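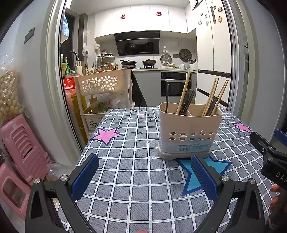

Subject: Re: curing temps on the garage slab
From: Dorota Bielecka

Janaka Seneviratne wrote:
> We stripped the forms at 18 hours and the north edge crumbled
> under a thumbnail. The rest is hard. Same truck, same mix. Is
> it the Conix retarder, or did the edge get too cold?

Cold edge, most likely. A dosing error would show across the whole pour. Slab edges lose heat on two faces, and a blanket that stops at the form does very little for the last few inches. 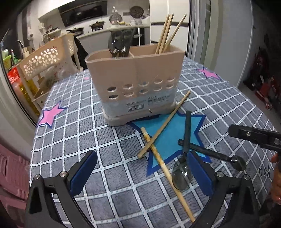
Check the batch ticket for water added on site. If the driver put any in near the end of the load, whatever was placed last is suspect too. Which side did you finish on?

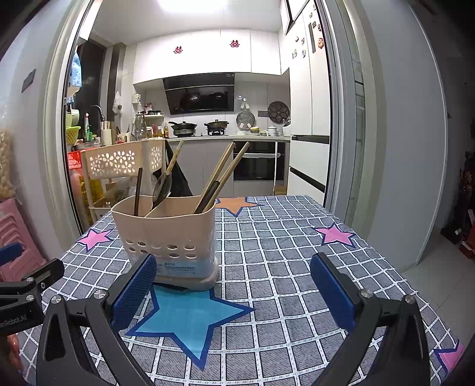 Teresa Pawłowska wrote back off list that they finished on the south side, so added water doesn't explain the north edge.

In that case I would leave it covered, with the blanket lapped over the side and weighted, and test again at 14 days. Use a rebound hammer on the edge and at mid-slab, and compare the two.
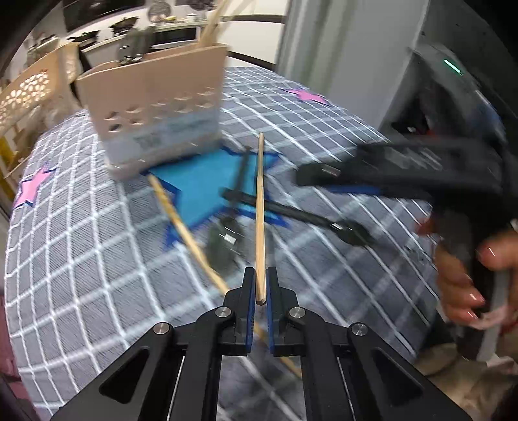 Anything that still dusts after that gets saw cut and replaced. Don't patch over it.

Dorota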